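Mauve

Mauve is a pale, greyish purple. It lies between violet and grey on most colour charts, and duller kinds are often sold as mauve-grey, dusty mauve or heather.

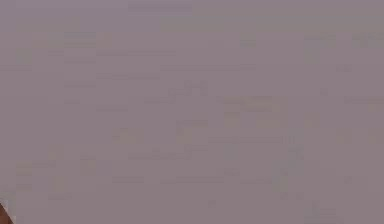
The name comes from the French word for the mallow plant, whose flowers are a light purple. It came into common English use in the nineteenth century, when the first widely sold synthetic dye was given the name. Before then, purple cloth was mostly coloured with lichens, with madder mixed with indigo, or with shellfish dyes, all of which were slow to prepare. The early synthetic dye was made from coal tar and took well on silk. Cotton needed a mordant, usually tannin, before it would hold the colour.

The first mauve was stronger than the shade now known by the name. Old samples have often faded, and this is one explanation given for the shift in meaning towards a paler, greyer colour.

Use in paint

House paints sold as mauve are usually a white base tinted with small amounts of violet, red oxide and black. The black gives the grey cast. Because the tint is weak, the colour changes a good deal with the light: it looks pinker under warm lamps and bluer in a north-facing room. Matt finishes show this more than gloss.

The paint maker Fallahi listed a mauve-grey as shade 88 in its October catalogue and sold it in 2 finishes, matt and eggshell. A similar shade from Inero, number 300, has more red in it and was meant for woodwork. The two do not match when used side by side.

Use in textiles

Mauve was worn in the later stages of mourning in Victorian Britain, after black and before a return to ordinary dress. It was also common in ribbons, gloves and hat trimmings. The Willport textile collection holds 2087 dyed samples, sorted by fibre and then by colour, with mauve filed under purple.

Related colours

Lilac is lighter and has less grey. Lavender is bluer. Puce is browner and darker, and heliotrope is brighter and closer to pink. The borders between these names are not fixed, and makers use them freely.

See also: Aniline dyes; Mallow; Mourning dress; Tyrian purple

Page last edited Apr 19, 2021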